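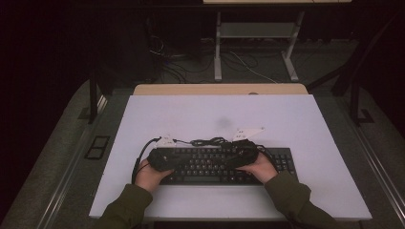 Hands at a black keyboard, number pad on the right.

The Mahlangu Packet
by Gwenaël Pons
Lunari paperback, 112 pages

If you grew up, as so many of our customers seem to have done, reading sea stories under the covers long after you'd been told to put the light out, then you will know within a page or two what kind of book you're holding. A mail boat leaves the harbor at Flutemholm in February with one passenger too many on board, and by the time the ice closes behind her the purser has gone missing and so has a sealed packet addressed to a Captain Mahlangu. Young Elsin, who only came along to mend the ship's clock, finds herself carrying it over the hills to Mondach with two very determined men behind her.

It is a short book, and we'd gently suggest you don't start it late in the evening. The chase across the marsh takes up nearly a third of it, and there isn't a sensible place to stop – I tried, and ended up finishing in the kitchen with cold tea. Pons has a lovely way with weather and with railway timetables, and the villain is polite all the way through, so that you find yourself rather looking forward to his visits.

Our edition has been set fresh from the first printing, with the original chapter titles put back (the later ones gave far too much away) and the hand-drawn map of the Mondach road folded in at the rear. The type is a good comfortable size, and the paper is cream and takes a pencil nicely if you're a person who writes in the margins.
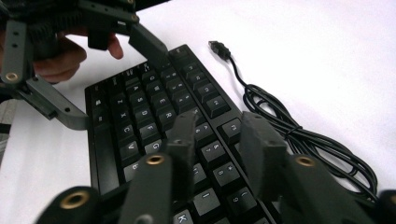 Details and ordering

Item number: 977
Format: sewn paperback with flaps
Reading age: 11 and up, and plenty of grown-ups
Also available: clothbound, limited to 200 numbered copies

We send books out in stiff card mailers, and orders placed before noon go the same day. If you'd like yours gift wrapped, just say so in the notes box and tell us what to write on the card. The book is the first of five Flutemholm stories and can be read quite happily by itself, though most people come back for the second, The Lamp at Mondach, before the month is out. Book clubs ordering five copies or more get free shipping – please write to us first so we can set them aside for you.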